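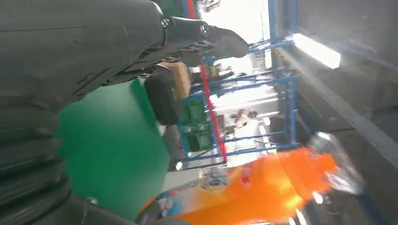

Week 4 - small states between two big neighbors
Notes for Minami's section, 10th June

Hedging = keep trade with one side, security ties with the other. Not the same as neutrality (see Bagheri reading, first half only).

Case: Netarham. Sells most of its grain to Mukevdale, but signed the Flunda defense pact. Worked for years, then the port dispute. Both sides wanted a public statement, goverment stalled until August.

Terms to know: balancing, bandwagoning, buffer state. D'Amico uses "buffer" more loosely, go with the lecture definition.

Why does hedging get harder when the big two quarrel? Have an answer ready for dicussion.

Response paper: 450 to 600 words, one case, not Netarham. Worth 10 points. Bring a printed copy.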